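Tea room to open in former Jiltivthorpe ticket office

2020-02-05

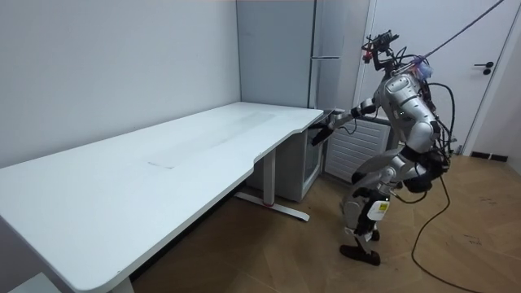 A tea room is to open in the old ticket office at Jiltivthorpe station, which has stood locked since the booking windows closed. Grilia, which already runs a bakery on the high street, has signed a lease on the building and expects to serve its first customers before Easter.

The new place will seat 20 indoors, with a few more tables on the platform side when the weather allows. The original counter is being kept and will be used for cakes. The waiting room next door will stay open to passengers as it is now, and nobody will have to buy anything to sit in it.

Juniper Mbeki, who owns Grilia, said the bakery had run out of room for people who wanted to stop and eat.

"We have three stools in the window and they are taken by half past eight," she said. "People have been asking for a proper pot of tea and somewhere to put their bags down. The station was the obvious spot once it came up."

The menu will be short to begin with. There will be a soup each day, toasted teacakes, cheese scones, two or three sandwiches and whatever cakes come up from the bakery that morning. Breakfast rolls will be sold from opening time until 11am. Coffee will come from Radonjić, a small roaster which also supplies the farm shop at the top of the hill.

Didier Texier, who has been baking at the high street shop for six years, will move across to run the kitchen. He said the lemon and almond cake would be on the counter every day, along with a plum tart when the fruit is in season. Bread will still be made at the bakery, as the station kitchen is too small for the big oven.

Building work is being done by Fakon. The floor has been lifted and relaid, and a ramp is being put in at the car park entrance — the old step was too high for wheelchairs and most pushchairs. A toilet with baby changing will be in the former parcels store.

The district council approved the change of use in December. It received 59 letters of support and two objections, both about parking. As a condition of the approval, the tea room must close by 6pm and cannot play music outside.

Opening hours will be 7.30am to 5pm, with a later start at weekends. Dogs will be allowed at the platform tables and in the front half of the room. Walkers using the river path, which passes the station gate, will be able to fill water bottles free of charge.

Grilia is looking for up to four part-time staff, including one weekend baker. Application forms can be picked up from the high street shop. The bakery will keep its usual hours while the work goes on.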